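From: Fahad Kiani
To: Erkville neighbors list
Date: 9 September 2022
Subject: Re: Small claims filing fee bill

Eyvindur Riis wrote:
> Does anyone know if the small claims bill got out of committee?
> I heard it died in July. Also, is Rep. Shaikh still holding
> office hours at the Drilbridge library?

Hi Eyvindur and all,

It didn't die! House Bill 2739 got held over in July and then passed committee on a second try, 2 votes to spare. I went up to the capitol for the hearing and sat on a very hard bench for most of the afternoon, but I did get my three minutes at the microphone (I talked too fast, my wife says).

The part most of us care about is the filing fee waiver for tenants trying to get a deposit back. That stayed in. What came out was the section on mailing notices - the court clerks didn't like it, and Rep. Shaikh let it go to keep the rest alive. I wasn't thrilled, but I get it.

Our petition had 241 names on it when I handed it over, and 168 of those were from Erkville. The Mondura folks brought their own, so I don't know the grand total. 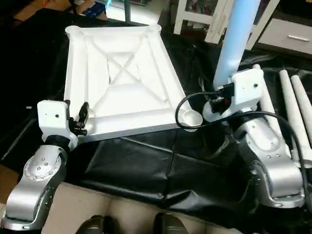
As for office hours, yes, she's still at the Drilbridge library, but they moved her to the small room upstairs. Go early if you want a chair. She told me the floor vote hasn't been scheduled yet, so calls to the other members still help - short and polite, and mention the bill number.

If anybody wants to ride along for the floor vote, write me off list. I have room for three in the car.

Fahad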